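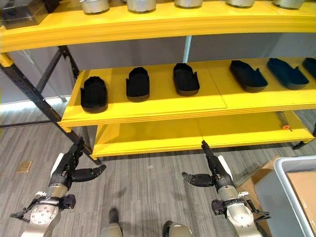
Figura 1. Estante amarela, com objetos pretos em forma de sapato na prateleira do meio.

4. Criar localizações e imprimir as primeiras etiquetas

Chegou a parte de que mais gostamos! Se concluiu o capítulo 3, o Tundley já está ligado à rede e a impressora Ludska aparece com o ponto verde no painel. A partir de agora, cada prateleira do seu espaço passa a ter um nome, e encontrar um artigo leva o tempo de ler uma etiqueta.

Antes de começar, tenha à mão um rolo de etiquetas de 40 mm, um pano seco e um esboço do espaço (um rabisco a lápis serve perfeitamente).

4.1 Criar uma zona

1. No menu principal, abra Armazém > Zonas e toque em Nova zona.
2. Escreva um nome curto. "Loja", "Fundo" ou "Cave" funcionam muito bem; nomes compridos ficam truncados na etiqueta.
3. Escolha uma cor. Experimente à vontade, pode mudá-la mais tarde sem perder nada.
4. Toque em Guardar.

Nota: o nome da zona aceita acentos e cedilhas, mas o código não. Se escrever "Calçado" no campo Código, o Tundley converte-o em CALCADO.

4.2 Acrescentar estantes e níveis

1. Dentro da zona, toque em Nova estante.
2. Indique o número de níveis. O nível 1 é sempre o de baixo, e a contagem sobe a partir daí.
3. Se um nível for partilhado por duas famílias de artigos, ative Dividir nível. O código ganha uma letra no fim: L-03-2A, L-03-2B.
4. Repita para as restantes estantes, ou use Duplicar, que é uma maravilha quando são todas iguais.

Cada zona aceita até 33 estantes. Se precisar de mais, crie uma segunda zona e ligue-a à primeira em Opções > Zonas associadas.

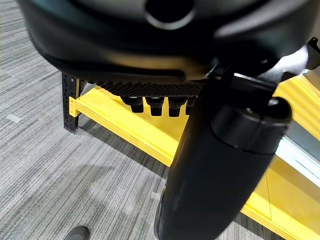
Figura 2. Pinos pretos em fila, sob uma faixa com textura quadriculada.

4.3 Imprimir e colar

1. Selecione as estantes e toque em Imprimir etiquetas.
2. Confirme a largura do rolo. A Ludska deteta-a sozinha, mas o valor pode ser corrigido à mão.
3. Imprima primeiro uma etiqueta de teste e leia-a com o leitor. Ao sinal sonoro, avance com o resto.
4. Passe o pano na borda da prateleira, cole a etiqueta do centro para fora e pressione durante 2 segundos.

Cuidado: não abra a tampa com a luz laranja acesa. A cabeça de impressão aquece e pode queimar os dedos.

Cuidado: em superfícies pintadas há pouco tempo, espere que a tinta cure por completo. Siga o prazo indicado na lata.

Se a etiqueta sair em branco, o rolo está ao contrário. Retire-o, vire-o e feche a tampa até ouvir o clique. 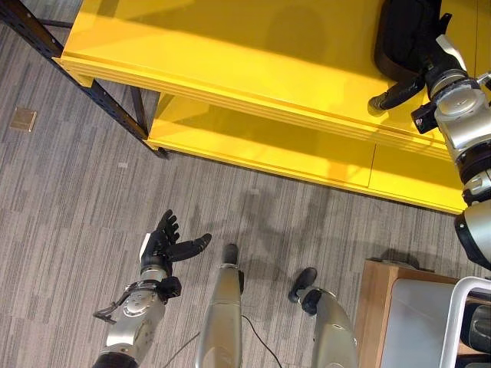 Stalow | Equipa de Documentação e Formação

4.4 Fazer a primeira contagem

1. Abra Contagens > Nova e escolha uma só estante. Comece pela mais simples e ganhe o ritmo!
2. Leia a etiqueta do nível e depois os artigos, um a um.
3. Quando terminar o nível, toque em Fechar nível. O resumo aparece logo no ecrã.
4. Se houver diferenças, o Tundley mostra-as a vermelho. Toque na linha para repetir a leitura ou aceitar o novo valor.

Nota: quem vem do sistema Krasniqi pode importar os códigos antigos em Ferramentas > Importar. O ficheiro deve ter 2 colunas, código e descrição, separadas por ponto e vírgula.

Para definir os alertas de reposição, continue no capítulo 5.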